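Subject: Re: [strides] Night sessions and pacing

Hi all,

Sorry for the slow answer, I was away from my desk most of the week. Since the question about pacing came up again, I went back through my own training log, all 2000 miles of it, and sorted the runs by start time.

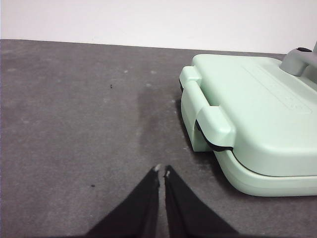
My evening runs are faster, no contest. But the heart rate is higher too, so I'm not sure I'm gaining anything except sore calves! The Pidier 30K in October started at dawn and I felt like a sack of wet sand until the second aid station.

On June 1, 2020, a list member wrote:
> I moved all my intervals to after dinner and my times
> dropped right away. Has anyone kept it up through a season?
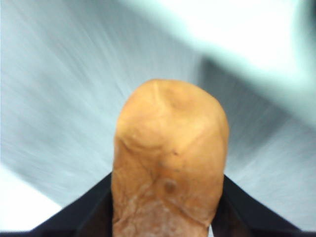

> Castellanos here, and I tried it for 100 days. The speed was
> real but I slept badly, and by the Dakero relay I was toast.
> I'd keep one morning run a week, whatever else you do.

I think that's good advice (and I'm saying that as someone who hates mornings). Eating is my other problem. If I run late, supper ends up being at ten.

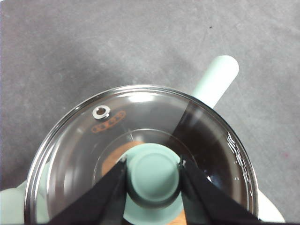 Pot with its glass lid on.

So now I eat half before and half after, which works on easy days. On hill days it's a disaster.

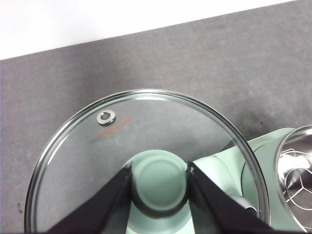 Anyway, is anybody doing Ostari this year? I hear they moved the start to the afternoon, and I'd love to know how the second climb feels in the heat.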